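# Let Leonora's team keep its map pick

So Endetwood wants to scrap the loser's map pick next season, and I've been grumpy about it since the patch stream. I've played Majimbun for 1000 hours (please don't tell my sister) and the map pick is the one part of a series I'd fight for.

Look at the September qualifier. Leonora Espiritu's squad drops game one on Trerel, badly, and everybody in chat is typing gg. Then they take Villa, a map half the bracket bans on sight, and suddenly it's a series! Rizal Pillai had to play off-role for the first time all year and you could hear the casters waking up. Under the new rule the server rolls a random map and we probably get a quick 2-0 and an early night.

The argument from the devs is that picks reward teams who hide on one weird map. Well, yeah? Learning a weird map is work. I sat in the 2000 bracket for ages because I refused to learn Villa's back stairs, and every loss there was my own fault.

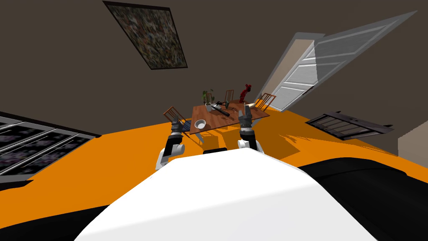
I'll give them one thing: the pick timer is way too long. 87 seconds of staring at two logos is a snooze, so cut it in half and I'll clap. And if one map really is broken, pull it from the pool for a month and fix the spawns. They did that with Trerel and it came back great.

There's a feedback thread open on the forum, with 104 replies last I checked, and mine is the long cranky one on page three. Go add yours before they lock it.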